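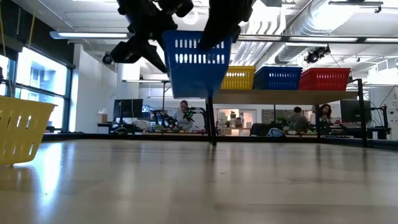 Teludum Finger Pad Set, revision 3
Made by Ceststead
Fits: Dedel two-finger grippers
Sold in: pairs, with screws and hex key

Safety notice for revision 2 owners

Revision 2 pads can let go of a load without warning. The bond between the pad face and the backing plate weakens with use, and the face slides off while the gripper still reports a good hold. Gouveia found the fault in July while moving slotted plastic baskets on and off a raised shelf. A basket dropped from shelf height and cracked. No one was hurt.

Qianru Lei ran the follow-up tests. Of 100 pads returned to us, 9 had started to lift at the lower corner. The lifting is hard to see with the pad mounted, so take it off and bend it lightly by hand.

If you have revision 2 pads:
Stop using them for lifts above a table or shelf.
Keep hands out from under the load.
Check the back of the pad for the revision number.
Send them in for a free swap. Used pads are fine.

What changed in revision 3

The face is now held by two screws as well as the adhesive. Pad length is still 92 mm and the mounting holes have not moved. Grip force settings carry over, but run a slow test lift before going back to full speed.

Do not reuse the old screws. They are too short for the new plate.

Swap requests go to Yuk-lan Kao in customer service. Include your order number and how many pairs you need.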